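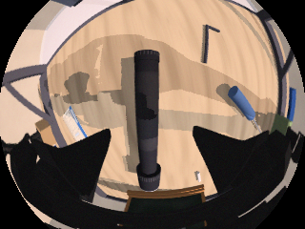 4. What the back cover promises

The previous section dealt with the covers themselves, meaning the wings, the swords and the young men who have misplaced their shirts. We turn now to the words printed on the other side. Readers of paranormal romance for teenagers will tell you that they don't read the blurb, and then they will recite it. In our reading groups at Tredthorpe, members who had forgotten the name of a novel's hero could still produce most of the sentence that had sold it to them. That sentence usually began with "In a world."

4.1 The sample

The corpus is made up of 643 blurbs taken from the back covers or inside flaps of young adult novels with a supernatural love interest. We left out reissues where the blurb had only been shortened, and kept those where it had been rewritten. Box sets were a nuisance. A box set blurb has to sell three books at once without giving away that anybody survives the first, and the results read like a hostage note. We kept them in a separate file and do not discuss them further, although one of us would like to.

Each blurb was read by two coders working apart. They marked the point at which the main character is named, the point at which the love interest appears, the first mention of danger, and the final sentence. Where the coders disagreed, they met and argued until one of them gave in. Most of the arguments were over what counts as danger. A new school, we decided, does not. A new school on a cliff does.

The coding sheet was drawn up for an earlier project on ghost stories, and some of its categories had to be let out at the waist. "Undead (any)" was split into vampires and everything else. "Winged" was added, then divided into angels, fallen angels, half angels and creatures whose publishers had evidently been told that angels were over.

4.2 The order of events

The typical blurb follows a fixed path. A girl is introduced, with a first name and one fact about her. She is lonely, or gifted, or has recently moved. A boy arrives who has no facts at all. He is described by his effect on the room. There is a secret, and it is his. Then there is a second secret, and it is hers, and this one is more important, though she has gone sixteen years without noticing it.

What happens next depends on the creature. Vampire blurbs tend to slow down here and talk about desire. Werewolf blurbs talk about family. Angel blurbs talk about war, nearly always an ancient one, and nearly always on the point of starting up again in the girl's home town. The town is small. We did not find an ancient war resuming in a city with decent public transit, and we would be glad to hear of one.

The fixed order does a lot of work. A reader who picks up the book in a store already knows how the blurb goes, so she can spend her attention on the parts that vary: what he is, what she is, and which of them will have to give something up. In this the blurb acts much like the opening of a fairy tale. "Once upon a time" holds no news either, but a child who hears it knows how to sit.

Blurbs for books with a male lead are fewer and behave differently. He gets a job before he gets a first name, and the job is killing things. The girl comes in as the exception to the job. His doubts are given one verb, usually "thinks" or "begins to wonder," and the sentence ends soon after, as if doubt were known to be bad for sales.

4.3 The closing question

We had expected the final sentence to be a question, and very often it was. Can she trust him? Can he resist her? Will love be enough? The coders came to call this the waiter's question, after the sort of waiter who asks if you are enjoying everything while already walking away. It does not want an answer. Of course she can trust him, or there would be no second book.

A smaller group of blurbs ends with a threat ("Some doors should stay closed"), and a smaller one again with a price ("But saving him may cost her everything"). The word "everything" deserves a study of its own. Over the course of a series it is lost repeatedly, and there always seems to be plenty left.

To see how readers took these endings, we gave our two reading groups 8 blurbs with the last sentence removed and asked them to write their own. The members, all of them regular readers of the genre, were given no instruction beyond the request for one sentence. Many of the endings they wrote were close to the printed ones, and a few were nearly word for word. For 6 of the blurbs, the groups liked a member's ending better than the publisher's. One member, faced with a fallen angel, a drowned village and a girl with her dead sister's necklace, wrote simply "It goes badly." The rest of the group said they would buy that book at once.

4.4 Two cases

Two blurbs from the sample are worth a closer look because they break the pattern in opposite ways.

The first belongs to Paro, a stand-alone novel about a girl who tends the lamps in a flooded cathedral. Its blurb names the girl in the first line and then leaves her alone. No boy is mentioned, though there is one, and he takes up a good half of the book. Readers in our groups who chose Paro for its blurb felt cheated by the romance when it came. Readers who had been lent it by a friend had no complaint. The blurb had told the truth about the lamps and kept quiet about the kissing, and in this genre that is a kind of false advertising.

The second is the opening volume of the Dadine books, which runs to four long paragraphs and gives away nearly the whole plot, including a death. We assumed it was a mistake. The rewritten blurb on the later paperback, from Mangubat, cuts the text to two paragraphs and puts the death back in its box. Our groups preferred the long one. Several members said that knowing who would die let them enjoy him while he lasted, and one said she had skipped to that chapter anyway, as she always does, and was only pleased to be saved the trouble.

Neither case upsets the general finding, but they do suggest that suspense is doing less than publishers think. What readers seem to want from a blurb is a fair account of the kind of trouble on offer. They will put up with being told the ending. They are much less patient with being sold a war and handed a prom.

4.5 Limits

The sample leans toward books that were still easy to find when collection closed on 7/9/18, and so toward books that sold. Failed angels are underrepresented. We also worked only with printed copies, and online store pages often carry a longer text with praise from other authors stitched to the front. That praise has its own rules, chiefly concerning the word "unputdownable," and we take it up in Section 5.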